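Okay neighbors, I finally have real news on the empty corner spot at the Eludlow train station, and I've been holding it in all morning, so forgive me if this runs long (it will run long). A bakery is going in!
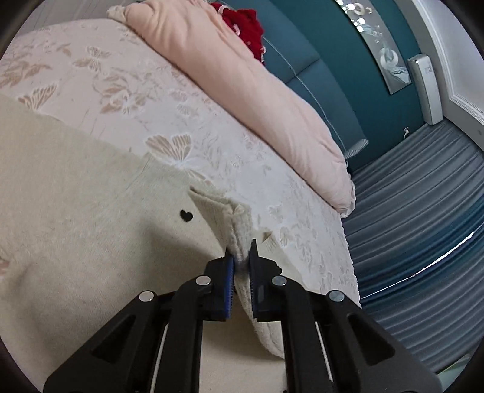
When does it open? Sometime in September, if the county health inspection goes the way they hope. The sign in the window still says "summer," so ignore that part.

2/ The bakery is Neves, which a lot of you will know from the Saturday market on the Bistine side of the river. Same people, same custard tarts, same almond cake that sells out before I've even found parking. This will be their first place with actual walls and a door.

3/ I ran into Hélder Fonseca, the owner, while he was measuring the front counter and I was supposed to be catching a train. He was very nice about being interrupted! He told me they've signed for the whole corner, including the old ticket office, and the kitchen goes back there.

4/ It's a small place, so set your expectations. 18 seats inside, plus a standing shelf along the window for people who want a coffee and a roll before the 7:10. I asked about outdoor tables and he said the transit authority has to sign off on those separately, and he's not promising anything.

5/ Hours, as of now: 5:30 in the morning to 3 in the afternoon, closed Monday. I know, I know, Monday is the day I need a pastry the most. I did bring this up. He laughed and said his ovens need a day off and so does he.

6/ A few of you asked what happened to the Gikoreck coffee kiosk that was supposed to take that space. They pulled out back in the spring over the rent, from what I heard at the town meeting, and the lease was put out again after that. I don't have anything more on it than that.

7/ For the people who care about numbers (hi, Dad): the space is 454 square feet out front, and the station's last count had 2,809 riders on a weekday. Hélder is planning on more than 300 tarts a morning to start and says he'll adjust once he sees who shows up. I plan to show up.

8/ They're hiring, too — counter help for the early shift, and one baker. Valentina Mansilla is doing the hiring and you can catch her at the market stall most Saturdays after the rush, so closer to noon. Bring a paper résumé if you have one, she said she loses emails.

9/ Someone just asked if you'll need a train ticket to get in. You won't, the door opens onto Depot Street and there's a second one on the platform side. Parking is the same 15-minute spots as always, so please don't block the bus.

10/ I'll add to this thread when the inspection date gets posted. And if anybody hears about those outdoor tables before I do, tell me!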